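Workshop Tips: Before You Spend Money on a Robot Arm

25 Jun 2020

I get more mail about robot arms than about anything else on this page, including table saws. Most of it comes from people with a small shop, a repeat job they're sick of, and a brochure. So these are my tips on buying, planning and keeping your wallet shut. I'm not against the machines. I am against the way they get sold.

Write the job down before you look at a catalog

One sentence. "Take the bracket out of the tray, put it in the jig, push the button." If you need the word "sometimes" anywhere in that sentence, you have two jobs, and you should price them as two jobs. A salesman will tell you the arm is flexible. The arm may be flexible. Your Tuesday-night patience for reprogramming it is another matter, and you'll be the one doing it.

Time the job by hand

Use a kitchen timer and do 80 pieces at your normal pace, with your normal breaks. I did this in April with a drawer-pull assembly I was sure was eating my week. All 80 were done in 29 minutes. I had been ready to spend real money to get back 29 minutes. Most shops I hear from have never done this one simple thing, and they're already asking me about financing.

Ask to see your own parts

The demo parts are always lovely. They're clean, they're the same color, and they sit exactly where the machine expects them. Your parts have burrs and oil on them and they arrive in a coffee can. Bring the coffee can. If the dealer won't put your parts in front of the machine, thank them for the coffee and go home.

Peg-and-hole boards deserve special suspicion. A board full of neat shapes is a fair way to compare one hand with another, and I don't mind seeing one. But find out what was set up beforehand, how many tries it took, and whether a person was steering from behind a curtain. Ask to see the board turned a little and the job run again without anybody touching the settings.
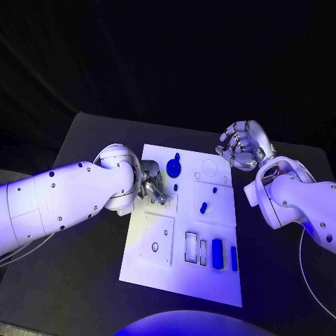
Then ask what the hand costs by itself. People budget for the arm and forget the end of it, where the work gets done. A plain two-jaw gripper is cheap and dull, and for most shop jobs it's what you want. Hands with a full set of fingers are a different kind of purchase. More joints means more to adjust and more to wear out, and you should hear the price of one replacement finger before you hear anything else. Ask how long it takes to arrive, too. The Stukberg people gave me a straight answer on that when I called. Two others said they'd get back to me, and I'm still waiting.

If the quote has two arms in it, make them justify the second one. A good clamp holds a part still all day long and never needs an update.

Measure the table, then measure it again

Reach on paper is measured from the base, straight out, with the arm stretched like a man grabbing the last roll. Nobody works like that. Tape the outline on your bench and see what's left over for trays, finished parts and your own elbows.

Cables want planning as well. They have to go somewhere when the arm swings, and a loose one on the bench top will find a corner to snag on. Leave slack, clip it down where you can, and put clips on the shopping list now so you aren't using masking tape later. I've seen the masking tape. It lasts a week.

Light matters more than you'd think if the machine uses a camera. Shiny parts under colored shop lights can look like something else altogether. Try your job in the morning and again after dark before you sign anything.

Build a real budget

The list price is where it starts. Put these on the same sheet of paper:

The hand, and a spare set of whatever wears
A stand or table that doesn't wobble
Guarding, or whatever your insurance wants in its place (call them first)
Wiring and an outlet where you need it
Training, including the second person, for when you're out sick
Whatever the software costs in year 2

That last line catches people. Marchetti quoted me one figure with the software in it and Kandar quoted me a lower one without, and by the time I'd put both on the same sheet the cheap one wasn't cheap. I don't say either is a bad outfit. I say make them fill in your sheet, in your order, and don't accept theirs.

Rent first if you can

Mosach will rent by the month, and so will a few others if you push. A month is enough to find out whether you use it or walk around it. Keep a notebook next to the machine and write down every stop, even the silly ones. A reader sent me his notebook from a rental: 261 stops, most of them a part sitting crooked in the tray. He sent the arm back, bought a better tray, and the hand work sped up enough that he quit looking.

Used machines

Fine, with care. Look inside any open cover for rubbed or pinched wiring. Get the controller, the cables and the passwords in the same trip — an arm without its controller is a coat rack. Ask to see it run for an hour, warm, with weight in the hand, and stand there for the whole hour.

Next time: bench vises, and why I'd still buy the heavier one.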